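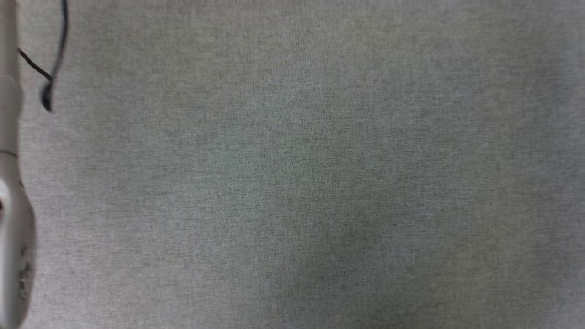
February
By a staff writer
Print this story | E-mail this story

Furnstead opened its workshop to visitors at 5 p.m., and I went to ask when its laundry robot might earn its keep. The company's demonstrator wanted to talk about reach. I kept looking at the black cable hanging beside the pale arm, over plain gray fabric. "Cables get tidied in the product," she said. What product? "We're not announcing one."

She told me the software had practiced on 3,264 garments. And how many had it folded well? "Well is a hard word," she said. "We score it differently."
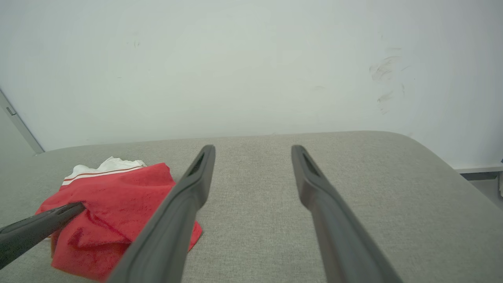 I asked for the score. She said Idetti, which pays for the work, hadn't cleared it. Would she buy one herself? She laughed. "Not at 16 minutes a shirt." Nearly 200 people had signed up for the evening, she added, so somebody must want it.

Print this story | E-mail this story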